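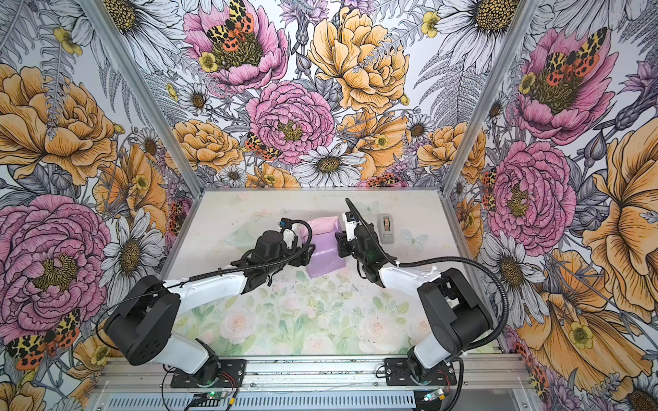
左右夹爪之间夹着一团淡紫粉色的软东西，胶带座立在右后方。

42页的规范，管不住一张纸

发表于 2026年9月28日　分类：机器人 / 牢骚

Natent的双臂桌面作业规范又更新了，这是我手里的第三版。Mansa Amissah把文件转给我的时候只附了一句“你肯定有话说”，我确实有。

先交代立场，免得有人在评论里教育我：我不反对写规范。干这行的都见过没有规范的台子是什么样，夹爪的零位全凭记忆，换个人上手就换一套动作，出了问题连该查哪里都说不清。我怀疑的是另一件事，就是一份规范写得越来越厚，台子上的人做的事却没怎么变。

新版正文42页，检查项321条。我花了两个晚上从头读到尾，读完的感觉是，前半部分像是给审核的人看的，后半部分像是从工业搬运那边的手册里搬过来的。搬运手册没什么不好，可人家搬的是箱子，箱子放在哪儿就是哪儿。包装纸一碰就走样，布也一样，你很难用“工件位置偏差”这种词去管它。

规范第四章要求作业开始前“工件处于标定位置，姿态唯一”。我看到“姿态唯一”四个字时把文件合上去倒了杯水。一张薄薄的片材摊在桌上，哪条边翘一点，哪个角叠了一层，算不算姿态？按字面理解当然算。那么照字面执行，操作员每一轮都得把它抻得一模一样，抻完了，训练出来的策略也就只认识这一种抻法。等到真用的时候，没有人会替机器把纸抻平。

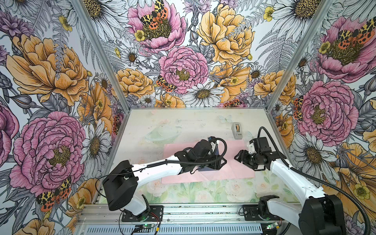
我跟Ewurabena Abugri为这一条吵过。她参与过Natent早期版本的评审，态度比我温和得多。她的意思是，起始状态不约束，后面的成功率就没有可比性，这组和那组放在一起看，高几个点低几个点都不知道该归给谁。这个道理我认。但约束可以是一个范围：平移允许多大，边缘允许翘到什么程度，允许有几道明显的折痕，写清楚，然后在这个范围里故意换着摆。规范现在的写法是把范围压成了一个点，还要求签字确认。结果大家都签了，该怎么摆还怎么摆。

签字这件事值得单独说几句。321条检查项，每班开工前过一遍，按文件的说法是“逐项确认”。我在Plolindale那边待过一阵子，见过的逐项确认基本是一路往下打勾，手不停，眼睛看着别处。这不能怪操作员。表里“急停按钮可触及”和“记录表页眉填写完整”是同一个字号，占同样大的格子，排在前后页，人自然就分不出轻重了。按我的想法，真正要命的几条应该单独印一张，贴在台子边上，其余的放到周检里去。

再说台面清洁。规范要求台面“无异物、无污渍、无反光”。前两条我勉强同意，只是做不到那么绝对，用过一段时间的台面总有擦痕和碎屑，要是按零容忍来，一天有一半时间在擦桌子。“无反光”我就不太明白了，文件没说用什么灯、从哪个角度看，也没给任何测法。没有测法的要求等于没有要求，验收的时候谁嗓门大谁说了算。

背景也一样。附录里有一句“背景应简洁，避免复杂图案”，理由栏空着。复杂图案到底有没有坏处？对靠颜色抠图的老办法，大概有。对现在常用的这些端到端模型，我见过的说法两边都有，哪边都没拿出让我服气的对照。满墙印花的环境至少有一点老实：它逼着模型去看物体，少占一点纯色背景的便宜。当然，要是从头到尾就这一套印花，模型也可能把它背下来，这又是另一种便宜。我的意见很简单，没有证据就先别写成“应”，写成“宜”，或者干脆要求把背景如实记录下来，让后来的人自己去分析。

接下来是我比较在意的部分，两臂的协同间距。规范给的做法是在中间划一条线，左臂管左边，右臂管右边，过线需要互锁。搬运场合这么划很合理。可是双臂作业之所以用两条臂，就是因为有些活儿得两边凑到一起干：一边按住，一边折过去；一边扶着盒子，一边把边收进来。两只夹爪要在同一个东西的两侧碰头，中间只剩一道窄缝，这时候那条线正好从物体当中穿过去。按字面执行，这类动作全部违规。

Tetteh的朋友跟我讲，他们的应对办法是申请“临时豁免”，一次豁免管一个班次，于是每个班次都有一张豁免单。一份规范如果天天要靠豁免才能干活，那它描述的就是别的什么工作。

合理一些的写法，在我看来是按阶段来管。接近阶段限速，接触阶段限力，分离阶段规定谁先退、往哪个方向退。限速多少、限力多少，应当由各家按自己的夹爪和物料去测，规范只需要规定测试方法和记录格式。这三段分开以后，争论也会具体得多，至少不会再围着一条线打转。 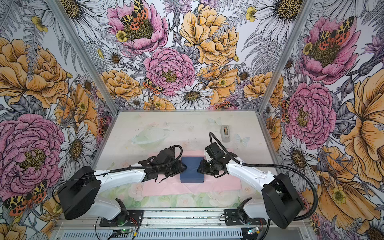
关于工具和耗材，规范几乎没提

通读全文，“工具”一词出现在目录里，正文只有半页，内容是“与作业无关的工具应移出工作区”。那与作业有关的呢？胶带座这种东西，带切口，有分量，胶带头还会粘夹爪，按理说是桌上最该管的一件，文件里却没有它的位置。

我自己列了几条土规矩，用了有一阵子，不敢说多好，贴出来供人挑毛病：

一、胶带座的位置要记录，换了位置就算换了一组条件，别混在一起报。

二、切口朝向要写进记录表，尤其是人手要伸进去复位的台子。

三、胶带快用完时提前换，卷径变了，拉的手感也跟着变，最好在备注里留一笔。

四、复位的人伸手之前，两条臂都要停住并且断使能。停住不等于断使能，这一条请加粗打印。

五、透明的容器、薄膜之类单独登记。它们在画面里经常看不清，事后翻数据的人会以为桌上什么都没有。

第五条是吃过亏才加上的。以前有一组数据，事后死活解释不了夹爪为什么总要绕一下，查了好久才有人想起来那里放过一个透明的东西。规范里对“异物”写得那么严，对本来就该在桌上的透明物却没有一个字，我觉得轻重放反了。

线缆也是同样的问题。每条臂上都有线，从腕部绕回肩部，长了会拱起来，短了会扯。规范只写“线缆应固定牢靠”。牢靠到什么程度？我的习惯是把两条臂慢慢走到各自的极限位，停一下，看线有没有绷直，有没有扫到对面的臂。这个动作花不了多少时间，比打一页勾有用。要是想写成条文，就写“在极限位目视检查线缆余量”，谁都看得懂。

腕部相机的那一章

这章是新加的，写得比别的章认真，可还是有让我皱眉的地方。文件要求腕部相机“全程清晰可见作业目标”。写这句话的人大概没怎么盯过腕部画面。相机装在腕上，跟着夹爪一起歪，一起转，桌子经常斜得厉害，目标可能只露出一截，也可能被自己的手指挡住。

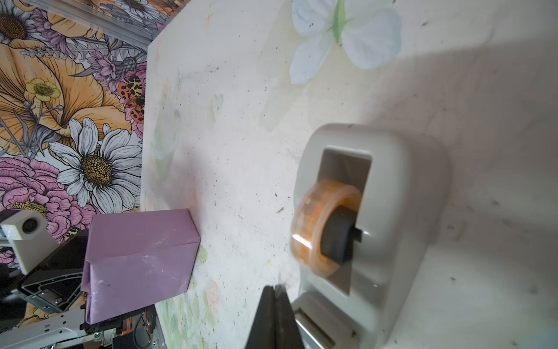 图片来源：Mansa Amissah　转载请先留言

所以“全程清晰可见”根本没法验收。要么所有数据都不合格，要么大家心照不宣地放宽，放宽到哪里各凭良心。我更希望看到的是对画面本身的要求：镜头有没有脏，曝光有没有锁，时间戳跟关节数据对不对得上，夹爪尖端在画面里的位置跟上次标定比有没有跑。这几样都能量，量完有数。目标被挡住本来就是腕部视角的常态，真要保证看得见，那是固定机位的任务，两种相机不该共用一条标准。

画面里出现另一条臂的问题，文件倒是提了，建议“后期遮盖”。我不赞成。双臂作业时对面那条臂就在那里，它挡光，它会动，它可能撞过来，把它盖掉再拿去训练，等于让模型假装自己一个人在干活。

还有阴影。规范要求光照均匀，我同意尽量均匀，可是臂一伸过来必然有影子，桌面暗下去半边也很正常。要求“无明显阴影”，要么是没看过实际画面，要么是打算把灯挂满天花板。

Hiltanano的那张一页纸

最后说点稍微正面的。Hiltanano内部有一张一页纸的作业卡，Ewurabena给我看过，没有前言，没有术语定义，正面是开工前必须看的几样，背面是出了异常先做什么后做什么。写卡的人显然自己站过台子，因为有一条是“纸粘在夹爪上时，不要张合夹爪去甩”。这种话在Natent的文件里找不到，翻遍附录也没有。

我不觉得一页纸能代替整份规范，采购要看，审核要看，出了事故保险那边也要看，厚有厚的用处。只是希望下一版动笔之前，起草的人能去台子边上坐够一个班，自己把表从头勾到尾，再自己去复位几轮。勾完还觉得这三百多条都该留，我没意见。

意见稿我6月就提交过一次，大概2页，至今收到的是一封自动回复。这一版的我也照样写，写完会把全文挂在评论区。你们台子上要是也有自己的土规矩，欢迎贴出来，最好把当初为什么加这一条也写上。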